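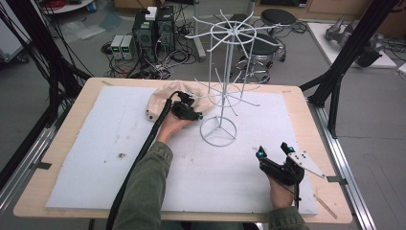 6 min read

24 Oct 2020

I have put off writing up the Kukico hand-held grippers for longer than I meant to, mostly so I could use them for real work first and get past that early stage where everything new seems wonderful. We've had the pair for nine weeks now, and they have been in somebody's hands on most working days, so I feel ready to say my piece (and it's a long piece, so get yourself a coffee).

We ordered ours through Brellthorpe, and the pair came to $1,254 with the cables and the calibration card. You can get a single one for less, but I'd really encourage you to buy two if you can possibly stretch to it. So much of what we want a robot to learn around clothes takes two hands, and trying to fake the second one with your bare fingers spoils the recording.

Our main job for them is a task we call Fundodance, a name that began as a silly label on a folder and is now on everything. The idea is simple enough. There's a soft cap on the table, there's a wire rack with arms, and the cap has to be picked up, turned the right way and hung. Anyone can do it without thinking. Doing it with a gripper in each fist is another matter, and my first evening was a comedy of caps sliding off, but I was surprised at how quickly it came together. By the second afternoon I could talk to people while I worked!

The trigger is the best part of the whole thing, in my opinion. It has a nice long pull, so you can close down on a fold of cloth a little at a time and feel where it starts to hold. We had a Le Roux pair on loan before these and they were perfectly well made, but the trigger was short and stiff and my thumb joint ached by lunch. With the Kukicos I've gone through 300 recordings in a day and only wanted to shake my hands out now and then. They do feel nose-heavy at first, I'll grant you. You stop noticing.

Thin fabric flat on the table is where they're at their weakest. The pads are thick, and getting one under the brim of a cap that has gone completely flat takes some patience. What works for me is pressing down from above with the jaws partly open and letting the cloth bunch up between them as I squeeze. It isn't graceful, but it's quick, and the policy we trained seems to have picked up the same habit, which made me laugh the first time I watched it.
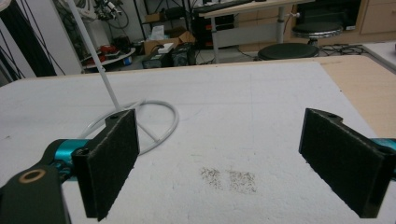 Pads at full opening over the work table. The left one is worn, with a slightly ragged lower edge.

Which brings me to the pads. They grip beautifully and I wouldn't trade that away, but I do wish they lasted longer. Ours started to look tired after more than 200 sessions, and cloth began to catch on the rough bits. Replacements are easy to get, and swapping one is a five-minute job with a small screwdriver, but Brellthorpe only sells them in sets of four and I'd have liked a spare set in the box at this price. Please, Kukico, if you're reading!

A word about the cables. I'm a bit of a fusser about cables, so take this as you like, but they're too long for a person sitting right at the table and they love to wander across the work area. Mine has dragged a cap off the board more than once. I now run each one down past my wrist and over the near edge before I start, and that has mostly settled it. If you work standing up and farther away, you may well be glad of the extra length.

The software is fine. It starts when you ask it to, it saves where you tell it to, and the little chime when a recording is accepted is pleasant enough that I've left it on. I would love a way to throw out a bad take from the gripper itself, as at the moment you have to put one down, reach for the keyboard and find your place again. Calibration takes a couple of minutes each morning and the instructions are clear, apart from page 9, where two of the steps are printed in the wrong order. Do the card first, then the jaws.

Would I buy them again? Yes, and I've already asked for a second pair so two of us can record at once. If your work is mostly hard, boxy objects, the Le Roux is sturdier and its pads will probably outlast these. For caps, towels, socks and anything else that flops, I'd go with the Kukicos and add a set of pads to the same order.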